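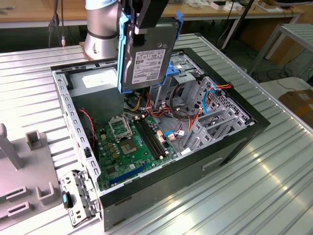

The gripper with a hard drive in its blue caddy, over the open desktop tower.

Gallery: Disassembly trials at the Gollstead lab

This page collects pictures from our study on taking apart old desktop computers with a robot arm. The work was done by Weidong Pan and Lingyun Jin, with machines supplied by the Duggan recycling depot in Susthorpe. We compare 2 ways of teaching the arm: recorded demonstrations only, and demonstrations followed by short corrections from a person.

The drive caddy is our favourite test. Its latch must be released before the pull begins, and the pull must stay straight, otherwise the caddy jams in its rails. With demonstrations only, the policy learned the pull quite well but was often too early with it. Adding the corrections changed this behaviour more than we expected — most of the remaining failures are now at the grasp, and the timing is seldom the problem.
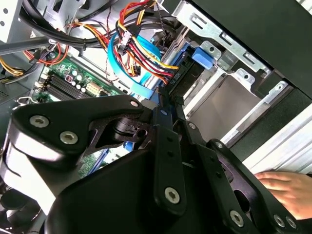

Cables are the second difficulty. They do not lie the same way in any two computers, and a loose one can hide the latch from the wrist camera. For this reason we gave the policy both views, wrist and fixed. When we removed the fixed view, it searched much longer near the drive cage, and in 3 computer models it did not find the latch at all.

The training set has 1,000 demonstrations, labelled by Lingyun with our annotation tool Filach. We will add the memory modules next, and the colour calibration notes will be posted here in June.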